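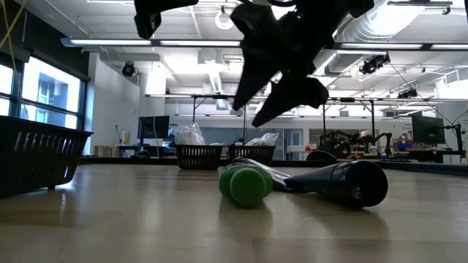 Traslado Sedgate - aeropuerto con cuatro maletas

marisol_viaja
Hola a todos! En marzo volamos mis padres, mi marido y yo, y el vuelo sale a las 6:40 de la mañana. Vivimos en Sedgate y estoy entre reservar una furgoneta con Drosska (200 euros precio cerrado, peajes incluidos) o ir en 2 taxis normales y cruzar los dedos. ¿Alguien los ha usado tan temprano?

tito_ruedas
Yo con Drosska dos veces, las dos bien. El conductor llegó antes de la hora y ayudó con las maletas. Eso sí, confirma por teléfono la tarde anterior, que la web a mí me mandó el correo con la hora cambiada.

Peralta72
200 me parece un robo, qué queréis que os diga. Con Boersma pagué bastante menos desde Purton, y eso que íbamos con sillita de niño.

tito_ruedas
Ya, pero Purton está mucho más cerca de la autovía. Y Boersma cobra suplemento nocturno antes de las siete, míralo.

Peralta72
A mí no me lo cobraron. Igual lo han puesto ahora, no digo que no.

jstevens
Buenas, soy Jasper Stevens, conduje traslados unos años (ya no, así que no vendo nada). Con cuatro adultos y maletas grandes yo iría en furgoneta. Dos taxis a esas horas en Sedgate es mucho pedir, en la parada de la estación a veces no hay ni uno. Pregunta cuánto esperan gratis a la vuelta si el avión se retrasa, que ahí vienen los disgustos.

marisol_viaja
Ay, lo de la vuelta ni lo había pensado!! Mi madre además va con bastón y no quiero tenerla de pie en llegadas. Llamo mañana a los dos y os cuento.

Peralta72
Pide el precio de ida y vuelta junto, que suelen rebajar algo. Y sigo diciendo que Boersma.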